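5 Aufstellen und Ausrichten des Heizgeräts

5.1 Vor dem Aufstellen

Der Konvektor Oseo wird anschlussfertig geliefert. Lesen Sie dieses Kapitel vollständig durch, bevor Sie den Netzstecker einstecken. Die Angaben gelten für die Ausführung mit Standfüßen und für die Ausführung mit Wandhalter Kustberg. Wo sich beide unterscheiden, ist dies vermerkt.

Das Gerät nimmt bei voller Leistung 2.000 Watt auf. Schließen Sie es an eine fest installierte Schutzkontaktsteckdose an. Mehrfachsteckdosen, Kabeltrommeln und Zeitschaltuhren sind nicht zulässig.

ACHTUNG: Das Gerät darf nicht unmittelbar unter einer Wandsteckdose aufgestellt werden.

5.2 Standfüße montieren

1. Legen Sie das Gerät mit der Vorderseite nach unten auf eine weiche Unterlage, zum Beispiel auf den aufgeklappten Versandkarton.
2. Setzen Sie die Füße in die Aussparungen an der Unterseite. Die Rollen zeigen nach außen.
3. Drehen Sie die beiliegenden Schrauben zunächst nur von Hand ein.
4. Richten Sie die Füße rechtwinklig zum Gehäuse aus und ziehen Sie die Schrauben mit einem Kreuzschlitz-Schraubendreher fest.
5. Stellen Sie das Gerät auf und prüfen Sie, ob es wackelt. Falls ja, Schrauben lösen und Schritt 4 wiederholen.

Hinweis: Auf hochflorigem Teppich sinken die Rollen ein. Verwenden Sie dort die Gleitplatten aus dem Zubehörbeutel.

5.3 Wandhalter Kustberg

Der Halter wird mit vier Dübeln befestigt. Die mitgelieferten Dübel eignen sich für Beton und Vollziegel, bei Gipskarton sind Hohlraumdübel erforderlich, die nicht im Lieferumfang enthalten sind.

1. Zeichnen Sie die Bohrlöcher mit der Papierschablone an. Die Unterkante des Geräts muss mindestens 14 cm über dem Fußboden liegen.
2. Prüfen Sie die Wand mit einem Leitungssucher.
3. Bohren, Dübel einsetzen, Halter anschrauben.
4. Hängen Sie das Gerät zuerst oben ein und drücken Sie es dann unten an, bis die Rastnase hörbar einschnappt.

ACHTUNG: Im Badezimmer gelten besondere Schutzbereiche. Die Montage darf dort nur durch eine Elektrofachkraft erfolgen.

5.4 Abstände

Halten Sie vor dem Gerät 100 cm frei, seitlich und oben jeweils 50 cm. Zu Vorhängen, Bettwäsche und Polstermöbeln gilt der größere Wert in alle Richtungen. Die Luftschlitze an der Oberseite dürfen nie abgedeckt werden — auch nicht kurz und auch nicht bei ausgeschaltetem Gerät, wenn der Frostschutz aktiv ist.

Fegen Sie den Boden unter dem Gerät regelmäßig. Staub und Tierhaare werden mit der Luft angesaugt und können beim Aufheizen riechen.

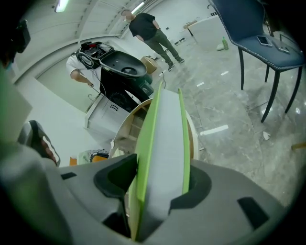 Darf der Konvektor in einem Raum stehen, in dem auch gegessen oder gespielt wird?
Der Betrieb ist in allen trockenen Wohnräumen erlaubt, solange die Abstände aus diesem Abschnitt eingehalten werden. Kinder unter drei Jahren sind fernzuhalten, wenn sie nicht ständig beaufsichtigt werden.

5.5 Erste Inbetriebnahme

1. Drehen Sie den Temperaturregler bis zum Anschlag nach links.
2. Stecken Sie den Netzstecker ein. Die Anzeige leuchtet weiß.
3. Öffnen Sie ein Fenster.
4. Stellen Sie die höchste Stufe ein und lassen Sie das Gerät etwa 300 Minuten lang laufen. Bleiben Sie dabei in der Wohnung. Ein leichter Geruch ist in dieser Zeit normal.
5. Stellen Sie danach die gewünschte Temperatur ein.

Blinkt die Anzeige rot, hat der Überhitzungsschutz ausgelöst. Ziehen Sie den Netzstecker, lassen Sie das Gerät vollständig abkühlen und kontrollieren Sie die Luftschlitze. Löst der Schutz erneut aus, wenden Sie sich an den Kundendienst Todton.

Hinweis: Bei Geräten, die vor November ausgeliefert wurden, leuchtet die Anzeige grün statt weiß. Die Funktion ist dieselbe.

Weiter mit Kapitel 6, Temperaturregler und Frostschutz.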